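Stavstead Renters Board > Building Life > Laundry room: how long before you move someone's stuff?

grelum_gal
Started Thursday, March 10, 2022
Our building has 8 dryers and at any given moment most of them are holding finished clothes hostage. How long do you wait before you take a stranger's load out? My sister says never. My sister owns a house.

kianoush_n
Ten minutes. I set a timer on my phone so I have evidence. Then everything goes on top of the machine, folded if I like the look of it, in a heap if it's gym stuff.

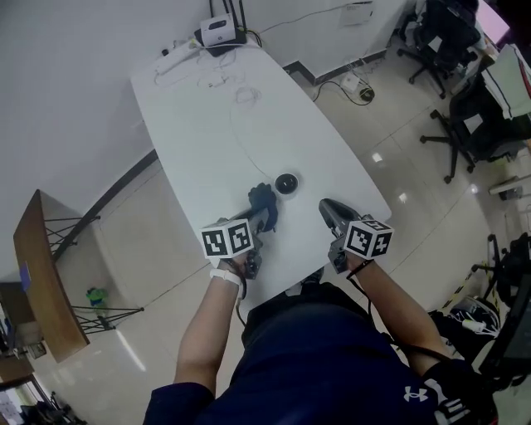
I have been doing this since I moved to Arango Street and have had one complaint, from a man whose towels had been in there since lunch.

thongsuk_c
Ten minutes is barbaric. I have a kid and three flights of stairs. Give people half an hour.

kianoush_n
Half an hour is another whole load. Move the kid closer to the dryer.

athina_k
Please don't fold other people's clothes. I would take the heap over knowing a neighbor had opinions about my socks. Also check the lint trap before you start judging anybody, because half the time the load is still in there on account of it's still damp and they went upstairs for more quarters.

edgar_749
Landlord here (small one, don't throw things). I put up a sign last July saying 15 minutes. Someone crossed it out and wrote 20. Someone else crossed that out and wrote "grow up." Nearly 200 bucks on a nice laminated sign from Kilura Print and it's now basically a message board.

athina_k
200 dollars for a sign? Édgar, my rent paid for that sign.

edgar_749
It has a frame.

thongsuk_c
Back to the actual question. What about small things? I lose a sock a week to the heap people, and anything with a string on it ends up tied around somebody's bedsheet. 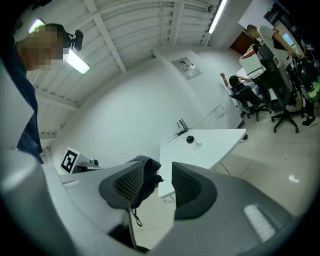 I've switched to a mesh bag for the little stuff and I pin my apartment number to it. Haven't lost one since, though I did get the bag back once with a stranger's pillowcase in it.

grelum_gal
OK so I'm hearing 10, 15, 20, 30 and never. Going with 15 and a heap.

kianoush_n
Coward's number. See you down there Sunday.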